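Search titles, authors or ISBN

New on the shelf

Margarida Mendes has a new novel out with Azevedo. The Laundry at Grernton follows three sisters who take over their mother's business after her funeral and find she had been lending money to half the town.
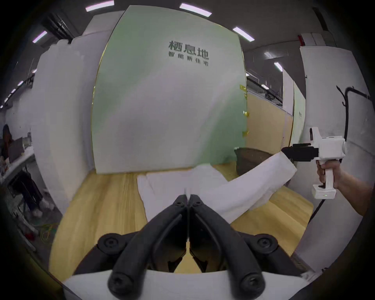

It runs to 92 short chapters, most of them told by the middle sister, Renine. The faith element is quiet and comes mainly through the mother's letters. Some readers will find the first part slow, but the story picks up once the eldest moves back home. The first printing was 1,000 copies, and we have eight left in paperback. Members can put one aside at the front counter. 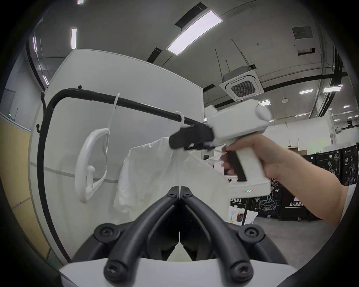 Also by this author

Jorkov's Daughter is back in stock after a long wait. It's an earlier book with different characters, so you can read the two in either order.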